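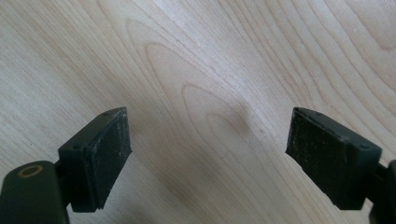
Conus notebook, May, late afternoon

Good session! We finally have the new pads on both fingers and the hand-held gripper feels like a tool now. Last month it was a pair of tongs with ambitions. Upendo cut the pads from the gritty sheet that was left over from the Brotska build, and they're already holding dust and lint all over the face. Wipe them before every set, please — I forgot once and had to redo the whole set.

Edges of the pads are a bit ragged. Peninah wants to trim them with a fresh blade, I say leave them until after the Nodham meet. We didn't settle it.

Grip test, smooth side of the test cylinder, table top as the base:
old pads, 8 held out of 15
new pads, 14 out of 15 (!!)
The one drop was me squeezing too early, but it goes in the log as a drop.

Then we tried the flat washer, the one everybody in the club hates. Still bad. The fingers come down at an angle and the lower edges meet the wood before the pads get anywhere near the washer. Upendo thinks a thin wedge behind each pad would square them up. She sketched it on the back of the parts list, so don't throw the parts list away. I'd like to print two wedge angles and just try both.

Also, the table has a little raised or sunken spot in the grain, right about where we like to start. Start the washer a hand's width to the left of it from now on. I don't know if it matters but I'd like it out of the numbers.

Total for the term is now 147 logged picks. Mushi (the old arm, for anyone new) never got close to that in a whole year, and I'm really happy with how fast people are learning to do a clean, slow close. The first-years are better at it than I am.

To do:
- wedges, two angles, Upendo
- check the small side screw holes on both fingers, tighten anything in them by hand only
- 6 more spare pads if the sheet stretches that far
- Peninah to copy the drop notes into the shared log
- find the good calipers, last seen in the Mushi box

Same cylinder next time, then the washer again with wedges in.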